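I've gone off film trailers. I used to love them, I'd turn up early and shush people for talking through them, and now I sit in the foyer with my coffee until the lights go down. Last month the trailer for Unar gave away the brother, the fire and who's driving the boat at the end, all in under three minutes, and I'd been looking forward to that film since February.

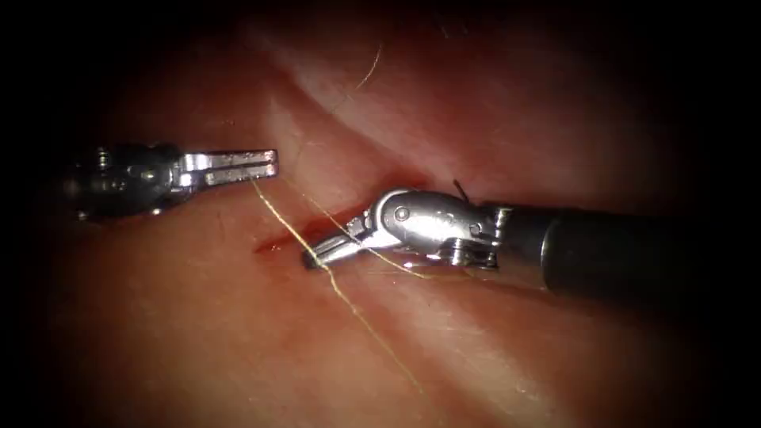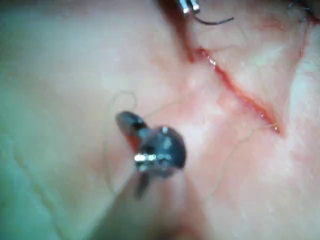

Dimas Rahman thinks I'm being precious about it. His view is that most people won't pay for a cinema ticket unless they know more or less what they're getting, and that a trailer which keeps its mouth shut is a trailer for an empty room. He watched the Unar one four times and still enjoyed the film, he told me, because he likes seeing how they get there.

Fair enough, and I know plenty of people who read the last page of a book first. But I don't think the studios are doing it for Dimas. I think they're scared! Every trailer now has a tiny trailer for itself stuck on the front, five seconds of shouting and glass before the proper one starts, in case your thumb gets bored. Then comes the sad piano version of a pop song you used to dance to, then all the best jokes, then the ending.

Compare that with what Flulach did for Mangundap, a small film with hardly any money behind it. The trailer was one shot of Leidy Cabrera trying to get a key out of a drain. You didn't find out what the key opened. I thought about that key for weeks (I even dreamt about it once), and when I finally saw the film in our local, a 237-seat place with terrible armrests, nearly 46 of us gasped at the same moment when she got the door open. You can't buy that, and you certainly can't have it if you've already seen the door on your phone over breakfast.

I'm not asking for much. Keep the last half hour of the film out of it, for a start. Leave at least one good joke for those of us who've paid. And if an actor is meant to be a surprise — I'm looking at you, Jimon 2 — don't put his face on the side of a bus.

Meanwhile I'll carry on in the foyer. The coffee's not bad, and the woman on the till has started giving me a nod when it's safe to go in.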